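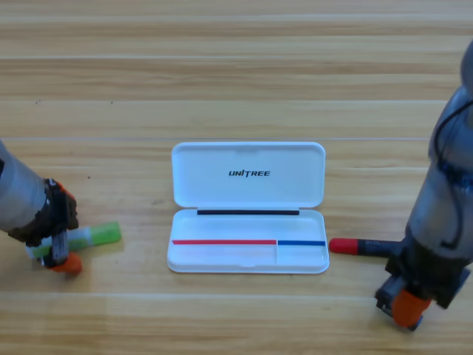
Section 4. Packing the pen case

For desk kits at Trevport. Allow a few minutes the first time, less after that. Questions go to Štefánia Bednárik, supply desk, ext. 513.

Before you start

Clear some table space. Plain wood is fine, no cloth - the case slides on cloth. Wipe the tray with a dry tissue. Crumbs and pencil dust get under the rim and the lid wont sit right.

4.1 Opening

1. Lay the case flat, opening up.
2. Fold the lid all the way back until it rests on the table. Don't leave it half up, it drops on your fingers.
3. Turn the case so the lid is on the far side from you.

Note: white plastic shows every ink mark. Damp cloth, drop of dish soap. No alcohol on the printed name.

4.2 Filling

The front of the tray has a red stripe and a shorter blue one. Red is left, blue is right, with a faint divider where they meet. If yours are the other way around you have the case backwards, go back to step 3.

4. Long things on red. Pens, pencils, capped markers.
5. Short things on blue. Eraser, sharpener, clips.
6. Lay everything flat, one layer. Don't stack.
7. Caps on before anything goes in. Push till they click.

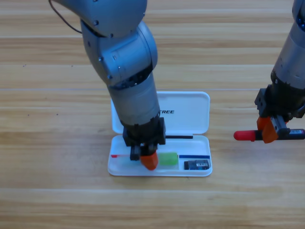

8. Check the hinge line. Anything thin likes to end up there, and a pen in the hinge will crack it if you press the lid down. Lift it out, put it back on red.
9. Run a finger along the rim. Nothing should stick up past it.

Caution: no open blades, no compass points without the cover. Shahzad Awan has the spare covers, bottom drawer.

4.3 Closing

10. Bring the lid over with both hands, one at each corner.
11. Press gently. If it pushes back, stop and open it again - something is too tall or lying crossways. Do not force.
12. Tip the case to one side and listen. A little rattle is ok. A lot means there's room for anohter pencil.

4.4 Storing

Flat, lid up. Stack no more than four high. Keep off the radiator shelf, the plastic warps. Full box holds 100 cases; past 70 get a second person to lift.

Damaged hinges go to Nam-gil Yoo with a note of which desk. For refills see Section 5.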